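Pedum robotics list - message
Re: marker sorting task, what do we record next??
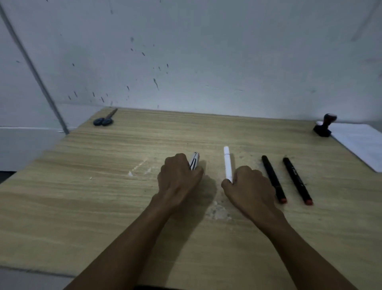
ok so before everybody goes off and does their own thing again, can we agree on how the marker runs get started. I went through the August clips last night and no two people begin the same way. Some of us have both hands on markers already when the clip opens, some have hands off the table, Jericho has one where he reaches in from the side. The policy has no idea what "start" looks like and neither do I by this point.

Answers to Lilibeth's mail inline, then the list of who does what. Sorry if short, I have lab at Gatchalian in a bit.

On 29th September, Lilibeth Tiongson wrote:
> Hi all,
>
> I'm trying to write the methods part of the club report and I'm
> stuck on a few things.
>
> 1. How many marker demos do we really have? The spreadsheet says
> 1000 and the folder says 727.

727 is right. 1000 was the goal we typed in the first meeting and then somebody (me) put it in the wrong column. Please use 727 in the report. Of those I'd throw out 152. Mostly bad starts, a few where the video and the wrist data drift apart, and a bunch where the person picks up a marker, puts it back, and picks up a different one. Humans do that all the time, fine, but the model learns to dither. We saw it dither. It was painful.

> 2. Are we saying "two-handed" in the report or not? Noel's version
> of the task only needs one hand if you're patient.

Two-handed. Left hand takes one, right hand takes the other, both at once. That's the whole point of entering this one and not the block stacking again. If you do it one hand then the other it's a different task and it goes in a different folder. Noel I know you disagree, put it in the discussion section.

> 3. Should the markers be the same kind every time? I see white ones
> and black ones and I don't know if that was on purpose.

On purpose, yes. White and black mixed on the table, the light wood one by the wall. The white ones are what we grab first becuase they're the hard case, pale marker on a pale tabletop. The black ones with the orange-red ends were easy from day one, the detector finds those ends from anywhere. So if you only test with black you will think you're a genius. Test with white.

Also on purpose: not all whites look alike. A plain white marker and a white one with black on the barrel should both count as "white". In the first round of labels the one with black on it came back as its own class and nobody noticed until Pantelis ran the confusion table.

> 4. Do we clear the table between runs? In some clips there are other
> things lying on it, like scissors and a stamp.

Leave them. I used to clear everything and Pantelis talked me out of it. The finals table at Fendonon won't be a clean one, last year's teams said there was junk at the edges and it was moved between rounds. So scissors at the back, stamp, paper, whatever, all good. Only two rules. Don't put stuff in the front middle where the forearms come through. And don't put anything on top of a marker, we are not doing occlusion this term, we do not have time.

Same for the scuffs on the tabletop. Jericho asked if we should cover it with paper. No. The pale scrapes are annoying for the white markers but that's a real thing a camera has to deal with. I did see two false hits where it called a scraped patch a marker. I'd rather fix that with more clips than with a tablecloth.

> 5. What about lighting? Some of it is pretty dim.

Yeah. It's dim. Shadows from the hands are soft though so it's usable. I'd like half of the new ones done with the desk lamp on and half without, and WRITE DOWN WHICH. There's a column for it. The column is empty.

> 6. Anything I should say about the head camera? Eltex wants a
> paragraph since they lent us the mount.
>
> Lilibeth

One paragraph, keep it dull. Say it was worn at the head, looking down and forward, both forearms in view from the bottom. Don't say "human perspective", the Eltex person corrected me on that last time at some length. And ask them before we use the logo.

OK so proposed start, please reply if you hate it:

- sit down, hands in your lap, start recording
- wait for the beep (count of two if the beeper is dead again)
- reach in with both hands, palms down
- touch both markers, PAUSE, then grip
- lift together, over to the tray, release, hands back to lap
- stop recording

The pause matters most. If we have a clear moment with fingers on both markers and nothing moving, then Pantelis's segmenting script can find it on its own and we don't have to cut by hand. Right now I'm cutting by hand. I have cut a lot of these by hand.

Watch your fingertips too. If you curl your fingers over the marker so the tips are under your palm, which everyone does with the left, the camera can't see contact and the script guesses. Try it with the fingers a bit flatter. Not stiff, just so the tips show. I tried it for one session and it feels weird and then it doesnt. Old clips with curled fingers stay in, I'm not tossing those, we'd have nothing left.

Who does what:

Jerome - fix the beeper, new start card taped to the table
Noel - lamp on sessions, also find out if Fendonon lets us bring our own markers
Jericho - lamp off sessions, and please rename your files, they're all called test
Pantelis - rerun labels with the merged white class
Lilibeth - report, send me methods when it's readable, doesn't have to be good
me - throw out the bad ones, redo the spreadsheet

Target is 2000 clean clips before we freeze. I know. But a run is short and if two people trade off, one sitting and one resetting the markers, it goes quick. When you reset, change the angles. Don't line them up all neat. A loose row is fine, some pointing at the wall, some slanted, swap the white and black around. Jericho's last batch had them in the same spots every time and the arms just learned the spots. Put one marker a thumb's width over and it grabbed air.

Somebody also needs to take the key back to the Gatchalian front desk, I had it and then I gave it to someone. Was it Noel?

Will upload the trimmed set tonight if the wifi holds. Don't record into the old folder.

P.S. caps ON the markers please. Check before you sit down.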